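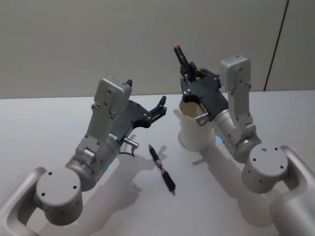 Search this site Go

October - course office, Ondard Evening School

Handout: Keeping a writing desk in order

In this unit we practise the small tidying which should be done before each lesson on Friday. Please take out your pens and sort them by kind: markers together, ball pens together. A paper cup is enough as a holder - you do not need to buy one.

Put the cup where your hand reaches it easily, and lay the pen beside it before you begin.
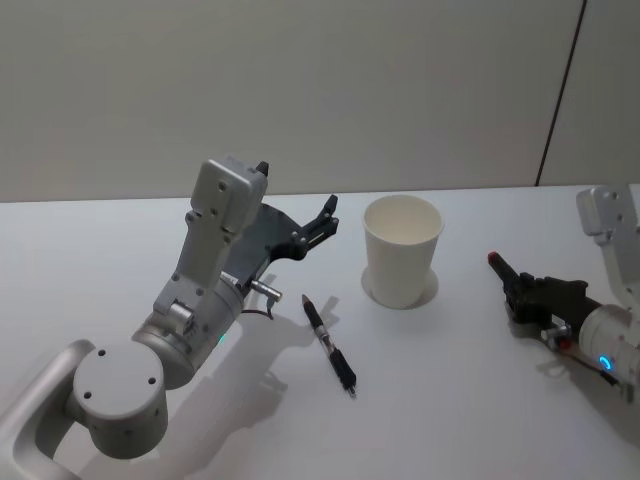

Fig. 2. White paper cup and black pen on a white table.

Homework: write 300 words on how you arrange your own desk. Bring it to the Bellis room.

Last updated: October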